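Movville and Noltedberg sign agreement on receiving households displaced by flooding

For immediate release – 4/26/25

The towns of Movville and Noltedberg have signed an agreement setting out what happens when people from one have to leave their homes in a hurry and turn up in the other. Since the two towns sit on opposite banks of the same river, and on opposite sides of the same border, this has been happening for as long as there has been a river. The border came later, and has been causing the paperwork ever since.

Under the agreement, residents forced out by flooding may cross and stay for up to 100 days without first having to prove that they meant to. They will be registered once, on one form, in either language. The form is a single page. Earlier drafts ran to 11, and included a space for the applicant's fax number.

The arrangement was drawn up by the Maddocks Forum on Displacement, which has its offices in Movville, on the first floor. The ground floor was given up after the last flood and is now let to a canoe club.

What the agreement covers

Movville will keep places ready for 900 people in schools, halls and the old customs shed. Noltedberg, which is the larger town and has mentioned this at most meetings, will keep places for 1710. Both figures are for people sleeping lying down. An earlier count by the two town halls had included chairs.

Children will be able to attend school on the other side from their first full week. Prescriptions written in one town will be filled in the other. Pets may cross with their owners, subject to a check at the bridge, and the rules on livestock run to a separate annex that the Forum recommends reading with a cup of tea. Farmers on both banks were consulted on it and are understood to be equally unhappy.

People who cannot go home when the 100 days are up will have their cases looked at by a joint panel before the period ends. In the past such cases were looked at afterwards, by which time the people concerned were technically somewhere they were not allowed to be, and had to be written to at addresses that were under water.

The agreement does not create a new legal status, and it does not bind either national government. Both capitals were sent the text for comment. One replied with a request for a clean copy. The other has thanked the Forum for its interest in coastal matters. Movville and Noltedberg are a long way from the coast.

Registration at the bridge

Households will be registered using Zuvance, a shared record system that both town halls can read. It holds names, dates of birth, medical needs and where each person has been placed, so that families sent to different halls can find one another. Records are deleted once a household has gone home, unless it asks for them to be kept for an insurance claim. The system also works on paper, a feature the Forum insisted on after asking what usually goes first in a flood and being told it was the electricity. 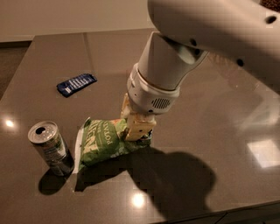 Two practice crossings will be held before the autumn rains, one in each direction. Residents who would like to be displaced for an afternoon can put their names down at either town hall. Lunch will be provided by the receiving side, and the Forum takes no position on whose soup is better.

A public meeting in April heard objections from both banks. Some residents of Noltedberg were worried that people from Movville would come over and stay. Some residents of Movville said they could think of nothing they would like less. The Forum has recorded both views and regards them as broadly compatible.

The full text, the livestock annex and a map of the receiving halls can be read at either town hall and in both public libraries. Large-print copies are available on request. Other border towns thinking of something similar are welcome to borrow the wording, including the parts that took longest, which were the definition of "river" and the order in which the two towns are named in the title. They will swap places every year.

Press enquiries: Maddocks Forum on Displacement, Movville. The office is open on weekday mornings, water levels permitting.

Ends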